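How to write a press release when your firm steps away from a contract

I've written more of these than I'd like. Ending a contract is awkward enough without having to announce it, and the first one I did (for a small property management outfit called Drudar) took me 11 drafts and still made everybody cross. So this is the way I do it now, start to finish.

Step 1: Read the contract before you write a word

Look for the notice clause and anything about publicity. Plenty of contracts say neither side may make a public statement without the other's written agreement, and it's usually tucked away near the back. When we left the Plidero job, that clause gave the client the right to see our wording first. I only found it because Ieva Mets on our side reads the boring pages. Ask whoever signed the thing whether there were any side letters too!

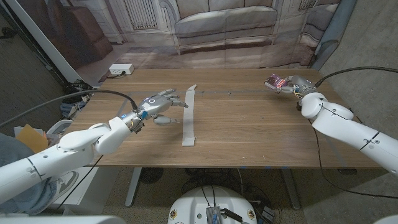

Two robotic hands over a wooden table, the right one holding a snack bag.

Step 2: Agree the one fact that matters

Who ended it, and when does it end? Write that down in a single sentence and get your directors to say yes to it by email. Mine usually looks like this:

Wernivora has given notice to end its management agreement with Plidero and will hand over its duties in January.

No "mutually", unless it really was mutual. People on the other side will ring the reporter and say so if it wasn't.

Step 3: Write the opening paragraph

Put your one sentence in it, add how long you held the contract, and stop. I try to keep the opening under 50 words, which feels horribly short when you're doing it. The reasons go in the second paragraph, and the nice things you achieved together go in the third. If you had 104 tenants on the books when you started and 200 when you left, say so there, with the dates, and let readers make up their own minds.
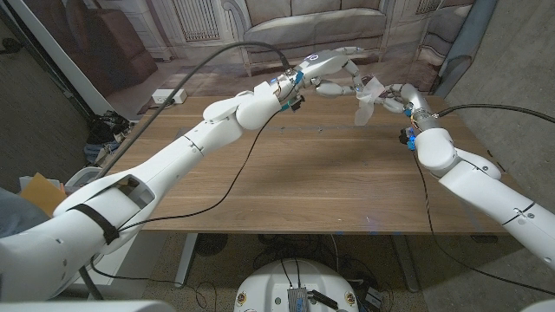
The reasons are the bit everyone wants to fiddle with. Keep to what you could show somebody on paper — a change in scope, a fee that couldn't be agreed, a vote that went the other way. Leave out moods and motives. "We felt undervalued" may well be true, but it reads badly and you'll be asked about it for months.

Step 4: Get a quote that sounds like a person

Ring your director and have a chat, then type up the best two sentences. Awuor Lukumay gave me "We're proud of the work and we'd like it to carry on well without us", which went in word for word. Please don't write a quote yourself and send it round for approval, it always comes back longer.

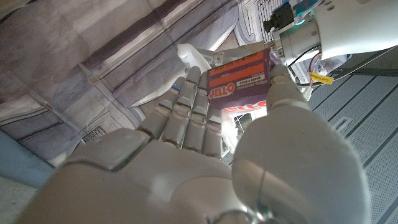

Step 5: Tell people in the right order

Staff first, then the client, then any suppliers who'll lose work, then the press. I allow 40 minutes between the last phone call and pressing send. Go for 10 in the morning if you can, when there's still someone at the news desk with time to ring back (and you've had your coffee).

Put a real name and a mobile number at the bottom. Mārtiņš Rozīte did ours and kept his phone on all evening, poor man.

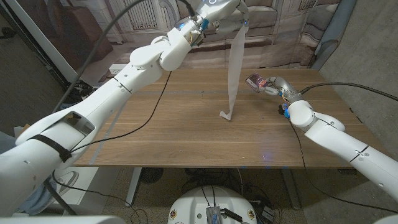
Page last updated: January

Step 6: Keep a page of answers by the phone

Jot down the five or six questions you're dreading and a plain answer to each. Is anyone losing their job? Who takes over? Are you owed money? If the answer is "I can't talk about that", write that down too, so whoever picks up says the same thing. Then save the final release as a PDF and put it on your own site, with the same wording you sent out.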